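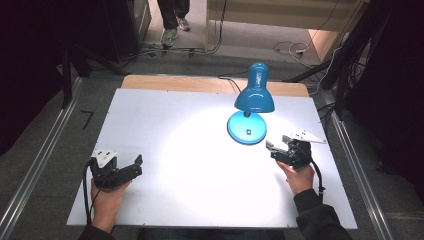
Hand-held grippers at the workbench, with the blue desk lamp used as a practice object.

Pludholm workshop members share plans for home-built grippers

January 2025 – Two members of the Pludholm shared workshop have put the full plans for their hand-held grippers online, free for anyone to build at home. The project is called Irken, and it took 34 evenings of work to get to this first public version!

Irken is a pair of grippers that a person holds and moves while doing ordinary jobs, such as turning a lamp or shifting it across a table. The recordings are then used to teach a small robot arm the same motions. Tumelo Zwane and Impi Miettinen started the build last May, after one too many weekends spent typing arm positions by hand.

"I wanted to show the arm what I meant with my own hands," said Zwane. "The first time I closed the fingers on something and saw the numbers move on my laptop, I ran down the hall to get Impi – I think I left the soldering iron on."

The download includes drawings for the fingers and the top plates, a wiring guide, and a parts list. It also has 3,547 short recordings made by workshop members, so builders can try the software before they have cut a single part. Dineo Moodley wrote the guide and tested it on her own kitchen table, with a few changes to the cable section as a result.

"The finger joints are still stiffer than I'd like," said Miettinen. "If someone out there has a better hinge, please send it to us. We'll print it that same night."

The next version will have a lighter handle and a longer cable. Members are also working on a left-handed wiring page, which Annatjie Sithole has been asking for since summer.

Pludholm will hold an open build night in May for people who want help putting theirs together. Bring a laptop and whatever parts you have – half-finished builds are very welcome.

Contact: Themba Hlongwane, Pludholm shared workshop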